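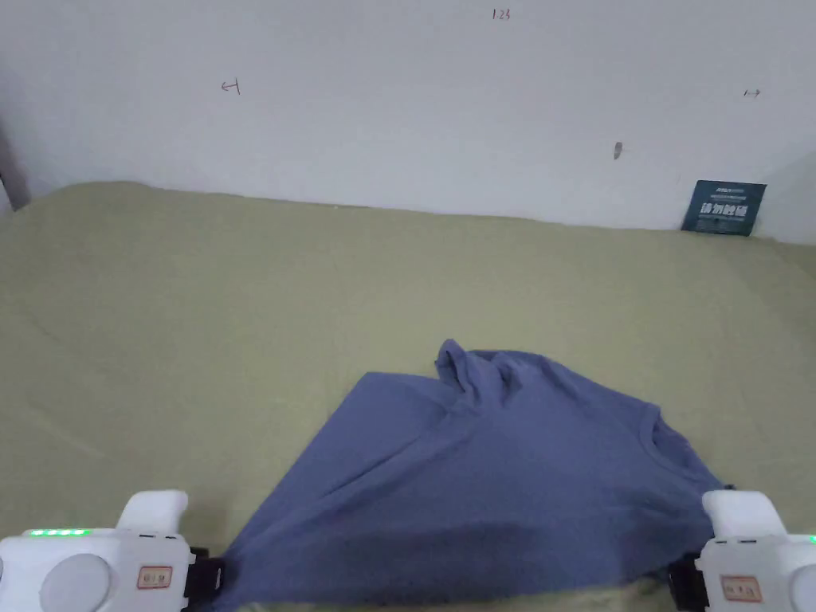

T-shirt held at the lower edge by two hand-held grippers, view from the head camera.

Drustska Seam – garment state estimation for two-hand manipulation
Version 5, updated 1 Feb 2026

Seam is a software module which reads camera images of cloth and gives your planner a usable estimate of the garment: where the hem is, where the collar is, which parts lie on the table and which are lifted. It is made for teams who already have a working two-arm cell, or who record demonstrations with hand-held grippers, and who do not want to write their own cloth perception from zero.

A T-shirt is a difficult object. When the collar is bunched up and the lower corners are held, most of the outline gives you no information about the real shape. Seam does not try to rebuild every crease. It looks for the edges that matter for the next grasp and gives each one a confidence value, so your planner can decide to pull, to regrasp or to wait.

What you get

Edge tracker. Finds hems, collar seams and sleeve openings, and keeps their identity from one image to the next also when a gripper covers part of the cloth.

Tension estimate. Compares the creases between two grasp points and returns slack, taut or unsure. We kept "unsure" as a real answer because our first users asked for it.

Regrasp planner. Proposes the next pair of grasp points inside the reach limits you set. It can be switched off if you have your own planner.

Replay tool. Opens a recorded session, draws the estimates over the video and lets you step through it frame by frame. Grethe Arnardóttir wrote the first version for her own debugging, and many customers now open it before anything else.

Requirements

One colour camera at head height, looking down at the work surface. A second camera is supported but not necessary.
Camera rate of 25 images per second or higher.
Gripper poses in a common base frame, with time stamps.
Linux workstation with a recent graphics card. The replay tool also runs on a laptop without one.

Surface and lighting

A plain matte cloth on the table works well. Wrinkles in this cloth are not a problem, but please choose a colour different from your garments. Dark blue on black is still our weakest case and we do not recommend it. Marks on the wall behind the table can stay where they are – the module masks everything outside the work area after calibration.

Setting up

Calibration uses 200 images of the empty surface and takes one short command. If you move the camera, do it again. Configuration is one text file, and the default values are good for shirts and towels. For trousers, load the long-garment profile.

Known limits

Only one garment at a time. Transparent or very shiny fabric is not supported. Zippers are sometimes reported as hems; a correction is planned for May.

Licences and support

Seam is licensed per workstation, with updates included during the licence period. University groups in Clolurport and Pladbridge already use the teaching licence, and other schools may apply. The connector for Harju motion controllers is a separate download at no extra cost.

For a trial key or a question about your cell, write to Recep Çınar at the Drustska support desk. Please attach a short recording – it saves many emails.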